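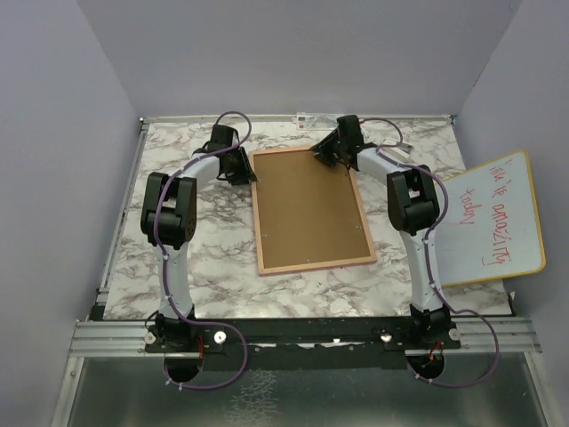
## Week 4: Measuring autonomy in devolved territories

These notes cover index construction for sub-state autonomy arrangements. The worked case is Naseri, a devolved territory with its own legislature, courts and revenue office. Read them with the Mavov codebook, sections 2 and 3.

### 4.1 Concept and dimensions

Autonomy is treated as a latent variable. It can't be observed directly and must be inferred from indicators. The Mavov codebook specifies 9 indicators, grouped as follows:

- **Legislative:** scope of reserved powers, frequency of central override, amendment procedure
- **Fiscal:** own-source revenue share, borrowing limits, conditions on transfers
- **Judicial:** appointment of judges, final appeal, jurisdictional disputes

Each indicator is scored 0 to 4 by two coders working independently. Disagreements of more than one point go to a third coder.

### 4.2 Survey component

Expert coding captures formal rules. Public perception is measured separately, using the Sonari telephone survey of Naseri residents. The April wave has 734 completed interviews, of which 179 are from the Plurkari district. Plurkari was oversampled to permit district-level estimates, so weights must be applied before any territory-wide figure is reported.

A further 137 interviews were broken off before the autonomy battery and are excluded from the completed total. Check whether break-offs differ by age and language of interview before assuming they are missing at random.
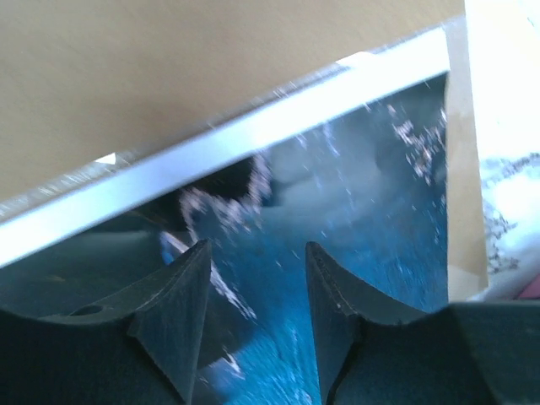
**Why are the expert scores and the survey scores not averaged into a single index?**

They measure different things. Expert scores describe institutional rules, while survey scores describe how residents judge those rules in operation. A simple average would conceal any divergence between the two, and that divergence is often the finding of interest.

### 4.3 Aggregation

Rescale each indicator to 0–1, take the arithmetic mean within each dimension, then the geometric mean across dimensions. The geometric mean penalises a territory that scores near zero on any one dimension.

For tutorial: recalculate the Naseri score with an arithmetic mean at both stages and report the change in one paragraph.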